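In Defense of the Kitchen Table

My aunt's kitchen table sat in her garage for 2 years after she died, with a tarp over it and a stack of storm windows leaning against one end. None of us wanted to sell it and none of us had room for it. Last month my cousin Reynaldo Tagle finally called and said he needed the garage back, and could I please come and get the thing or tell him who should.

So I drove over with a borrowed truck, and on the way home, going slower than the other drivers liked, I started thinking about tables, and I haven't quite stopped. I hope you'll bear with me.

I grew up in a house where everything happened at one table. We ate there, naturally. My father did the bills there on Sunday nights with a coffee can full of pencils. My sister and I did homework there, and fought there, and when the school wanted a relief map of the state it was built there out of flour and salt, and I can still find you the spot where the river leaked. Dresses were cut out on it. A cat was bandaged on it. When my grandmother came to stay she shelled beans at the far end all afternoon and listened to the radio, and if you sat down across from her she'd slide a pile of beans over to you without a word, and you shelled.

I didn't think of any of this as special. I thought that was what a table was.

Then I grew up and started visiting other people's houses, and later looking at houses to buy, and I noticed how the work had been moved off into other places. There was a desk for the bills, a counter for the food, a craft room if you were lucky, and a formal dining table that was dusted every week and sat at twice a year. The kitchens had islands instead, with stools. I have nothing against an island. My neighbor has a beautiful one and I've had many good cups of coffee at it. But you perch at an island. Everybody faces the same way, like birds on a wire, and whoever is cooking talks to a row of faces. You can't really do a jigsaw puzzle on one, either, or not a big one, because someone will always need to chop an onion.

What the Salesman Told Me

Before I agreed to take my aunt's table, I'll confess, I went and looked at new ones. There is a furniture store called Cosatska out by the highway, and I spent most of a Saturday morning there in July being shown around by a very patient man named Eduardo Talavera. He showed me one table that was $520, which I thought was fair, and several that were a great deal more, and he knocked on each of them with his knuckles as though he expected somebody to answer.

I asked him what people look for. He told me the first thing nearly everyone asks is whether it will scratch. The second is whether it will stain. He said he understood it, because a table is a lot of money, but that he always wanted to ask them back what they were planning to do on it. His own table at home has a burn the shape of an iron, he said, and his kids call it the boat.

I liked him very much and I bought nothing. I did go back later for a set of felt pads for the legs, so I hope he doesn't hold it against me.

But the question stayed with me, because I ask it too. I have caught myself hovering with a coaster. I have said "not on the table" to a child holding a perfectly good box of paints, and then watched the child carry the paints to the bedroom floor, where the carpet is, which shows you how much thought I'd given it. I think a lot of us have gotten into the habit of protecting the furniture from the family. We keep it nice for company, and then the company comes and stands in the kitchen anyway.

Marks and Tape and What They're For

A table that's being used has a certain look about it, and I've become fond of that look wherever I run across it. You see it in the back rooms of libraries and in school art rooms. Things have been set down because someone was in the middle of something. There's paper on it. Somebody has put down tape to show where one thing stops and another starts. My mother did this with masking tape when my sister and I were at our worst, a line right down the middle, homework on either side, and heaven help the elbow that crossed over.

She did it for sewing, too. She'd tape out the size of a quilt block before she cut anything, so she could lay the pieces inside and see what she had. I do the same now when I wrap packages at Christmas, although my corners are nothing like as square as hers.
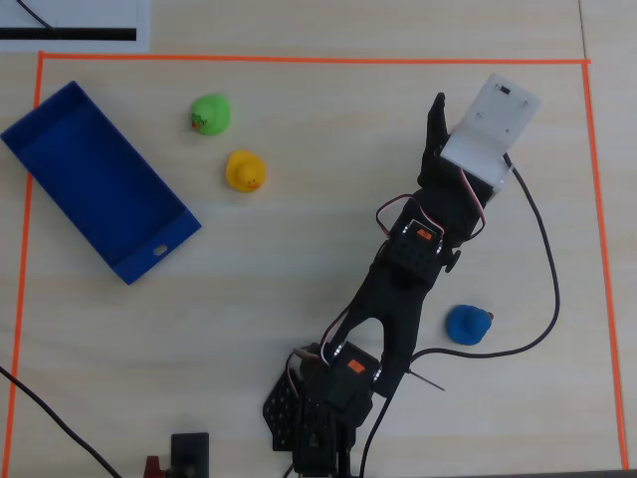 The Case for Leaving Things Out

I want to say a word for leaving things out, and I know that I'm on thin ice with some of my dearest friends.

The advice these days is all for clearing off. Clear surfaces, clear mind, and so on. I've read the books, and I even went to a talk on the subject at the Filemden community hall, where a very pleasant woman showed us slides of her countertops. I came home inspired and cleared off everything in the house, and for almost 6 days it was lovely. Then I noticed I hadn't written a letter all week. The stationery was in a drawer, in a box, with a label on it. My husband hadn't touched the model ship he'd been puttering at since spring. We had put everything away so well that starting anything meant a little expedition, and in the evening, when you're tired, a little expedition is enough to send you to the couch.

So the letters came back out, and then the ship. We eat at one end most nights. It looks a bit like a rummage sale, and I've made my peace with that. When people stop by, they pick something up and ask about it, and sometimes they sit down and take a turn. Last week the boy from across the street spent an hour at our table painting the lifeboats, and told me more about the fifth grade in that hour than I suspect his mother had heard since it started.

That's the part I feel strongest about. People talk more easily when their hands are busy and there's something between them to look at. My grandmother knew it, with her beans. I had the hardest talk I ever had with my father over a shoebox of old snapshots, and I don't believe either of us would have managed it in two armchairs. We were sorting. We had a pile for keeping and a pile for my sister, and in between we said what we needed to say, and went on sorting.

I know that not everyone has the space. I lived for years in an apartment where the table folded down from the wall and held a plate and a half. And I know there are households where the one table is a battleground, where somebody's papers are forever on top of somebody else's supper. It takes a certain amount of give. We have had words in my house about glue.

Still, if you do have a table, and it's standing there waxed and waiting for Thanksgiving, I'd ask you to think about letting it go to work. Put the puzzle on it. Let the kids paint. If it's a truly fine piece, spread an old bedsheet over it, and after a month or so see whether you still bother with the bedsheet.

My aunt's table is in our kitchen now. We had to take the door off its hinges to get it in, and Reynaldo skinned a knuckle and said something that would have gotten him sent outside in the old days. One leg is a little short and has a folded matchbook under it, which was there when the tarp came off, so I left it. There are pen marks on the side where my uncle used to sit, where he'd start his crossword by testing the pen on the wood. My aunt scolded him for it for as long as I knew them. I've looked at those marks every morning this week over my toast. I haven't decided whether to oil the top, and if any of you have a good opinion on linseed versus the other kinds, I would be glad to hear it.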